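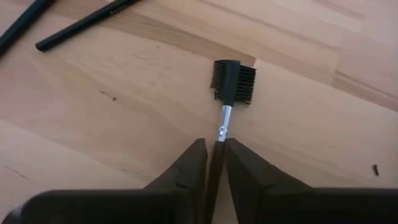
部の紹介

レスティッツ校ロボット部は、細くて軽くて転がるものをロボットにつかませている部です。戦うロボットも踊るロボットもいません。体験入部の人がいちばん多く口にする感想は「地味ですね」で、部員はもう慣れました。

今年度の課題は化粧道具です。まつげと眉用のコームブラシは、片側が櫛、反対側が毛、その下に金属の筒、さらに細い柄という、つかむ側の都合を何ひとつ考えていない形をしています。人間なら電話をしながらでも拾えます。うちのアームは柄の両側に指を下ろす位置を決めるだけで、一学期を使いました。

活動内容

放課後は4人ずつの班に分かれ、木の机の上で同じ動作を繰り返します。置く、近づく、挟む、持ち上げる、落とす。最後のひとつは手順書にありませんが、回数では負けていません。

手首に付けた小さなカメラの映像は毎回保存し、どこで指がずれたかを班で見返します。昨年度に残した試行は456回。うち68回は、記録係が「惜しい」とだけ書いて帰ったため、成功か失敗かいまだに決着していません。この反省から、記録用紙の「惜しい」欄は廃止されました。現在は「その他」欄が同じ役目を果たしています。

顧問とコーチ

顧問のレセゴ・グメデは物理の教員で、部の予算と工具箱の鍵を握っています。口ぐせは「電源を切ってから考えなさい」。進路相談でも同じことを言うそうです。

技術コーチのベキ・モクゲティは、機械設計の会社ヴィルホルムから月に二度来てくれます。部員が三週間かけて書いた制御プログラムを黙って読み、ねじを一本締めて直したことがあります。あの日の部室の空気については、卒業生に聞いてください。

大会について

毎年3月に、近隣の学校が集まる把持競技会「クレッグ杯」に出場しています。決められた小物を机から拾い、隣のトレーに移す競技で、満点は約700点です。昨年度は二回戦で敗退しました。口紅は順調に運べたのですが、アイライナーが机の端まで転がり、審判の靴の上で止まりました。規定では場外です。

今年度の機体は「キャドウ3号」といいます。1号は部室の棚の上におり、2号は3号の部品になりました。

入部を考えている人へ

経験は問いません。はんだごてを握ったことがなくても、プログラムを書いたことがなくても入れます。同じ失敗を続けて見ても機嫌を損ねない人は、特に歓迎します。

使わなくなった化粧筆やブラシの寄付も受け付けています。洗ってからお持ちください。返却はできません。

見学は放課後、工作室まで。顧問が不在の日はアームを動かせないので、先に職員室で確認してください。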